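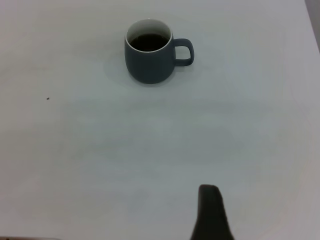
*Wrist camera view, mug pickup task, gripper finger at lower right.*

Keith Parsons keeps the equipment plan for the manipulation lab at Mernstead in a single spreadsheet. It has 291 rows. Most of them are small: fingertip pads, cable ties, a replacement USB hub, mugs. Two rows account for most of the money, and he spent the better part of November deciding what to write in them.

The lab is planning its second purchase of arms. The first, made before Parsons took over the budget, was settled on payload and reach. He does not think either figure was the right place to start.

"A full mug is not a heavy object," he says. "Any arm on our shortlist will lift it. What I need to know is how the arm behaves in the last few centimeters of approach, and what the wrist camera can see while it's doing that. The data sheet has a line for payload. It has no line for that."

The shortlist came down to two suppliers, Erdem and Doria. Both quoted for a pair of arms with parallel grippers, wrist cameras and controllers. The Erdem quote was lower on hardware. The Doria quote included two years of service and a spare gripper assembly. Parsons asked both to requote on the same basis, with service, spares, shipping and training on separate lines, and the gap closed to an amount he describes as "less than we spend on cables and mounts in a year."

Tia Tindall runs the teleoperation sessions and wrote the acceptance tests. She asked for drinks handling to be one of them.

"Blocks will let you get away with a lot," she says. "If you close on a block a little crooked, it straightens itself out in the fingers. A mug with coffee in it has a handle on one side, a curved wall, a dark finish, and contents. I want to see the approach to the handle and the approach to the body, and I want both of them logged."

Her test sheet has 17 items. Each has a pass condition, a number of repeats and the name of the person who signs for it. She sent the sheet to both suppliers before asking for a final price. Doria sent back comments on four items. Erdem accepted the sheet as written, then asked for a call about the lighting requirements.

The call was useful, according to Tindall. White tabletops are the default in the lab, and dark gripper fingers against them give good contrast. Dark tableware gives good contrast too, but the inside of a mug is a different problem.

"White glaze, then black liquid, then white glaze again," she says. "Exposure gets set by the table, and the table is most of the image. So we put manual exposure control in the requirements. That came directly out of the call." 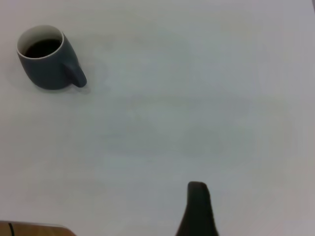 ## What the quotes left out

Parsons now adds four headings to any arm quote before comparing it with another: mounting, cabling, consumables and staff time. None of them appeared on the first-round quotes from either supplier.

Mounting is the one he would warn other labs to check first. The arms bought in the first round needed base plates that were not included, and the local machine shop in Sekham had a six-week queue. The arms stayed in their crates for that period while the warranty ran.

"Ask when the warranty starts," he says. "Delivery, installation or acceptance. We had delivery. The new contract says acceptance, and acceptance means Tia's sheet, signed."

Cabling he budgets per station, with one full spare set. Wrist camera cables flex with every motion and he treats them as consumables. Finger pads go under the same heading.

Staff time is harder to price. Mieke Vermeulen, the lab's integration engineer, estimated the work for each supplier separately. The Erdem controller uses an interface the lab already has drivers for. Doria's would need a new driver and a new calibration procedure for the camera.

"I put it in as days, and Keith turned it into money," Vermeulen says. "Before that, the integration work was treated as free. It was coming out of the same week as everything else I do."

With her days included, Erdem was the cheaper option again. Parsons has recommended it, with a spare gripper added as a separate line. The order is split in two: one arm now, and the second when the first has passed acceptance. Erdem agreed to hold the unit price on the second arm for the length of the test period.

Vermeulen asked for one further change, a written commitment on how long replacement fingers will be stocked. At the time of writing, that clause was still with the supplier.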